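The Free Gift Costs More
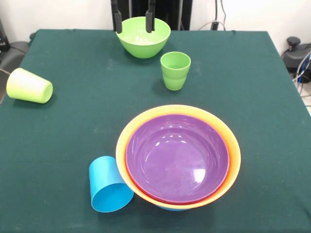
Stores learned long ago that I will spend thirty dollars to avoid paying six for shipping. Fasstead, where I buy most of my kitchen stuff, now throws in a free mystery item at 2000 points, and last Sunday I was 323 short. A green bowl and a green cup would look fine together on a green cloth, I told myself, and that was the bowl sold, then the cup, then the cloth. I own 3 tablecloths and 2 tables. The gift was a coupon — for Fasstead.

Lyons has the same trick with socks. I have nearly a drawer of them.

Recent posts
Why I Trust Prices Ending in 9
The Vellton Loyalty Card, a Breakup
Gralau's Endless Closing Sale

Contact | Back to top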